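Cillgate Table Kit: your questions

What's in it?
A pale wooden board and bits to go on it. Round orange-brown dish, white plastic cup, little blue block, carrot. The rest varies a bit by batch. 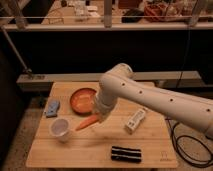

Can I buy pieces on their own?
Yes, 13 of them so far. Look under Spares. Dishes out of stock till September, sorry.

How do I clean the board?
Damp cloth, dry it straight off. No dishwasher. No soaking, the seams wont like it. Small pieces: warm soapy water, 40 degrees at most.

Does everything fit on the board at once?
Yes with room to shift things about. Start with the dish towards the back, cup on the left. Not a rule, just where we put ours.

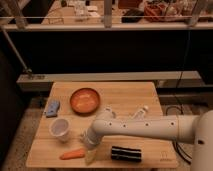

Is the carrot food?
No!! Please don't chew it. Same for anything else in the kit.

Whats the difference between Jola and Magesa?
Jola is the small set. Magesa is the same plus a second dish and a storage bag. Boards are identical.

Delivery?
Order before 3pm, goes out same day. Not Sundays. Over £45 is free.

Returns?
45 days, unused, in the box. Send to the Patano Road address, NOT the shop.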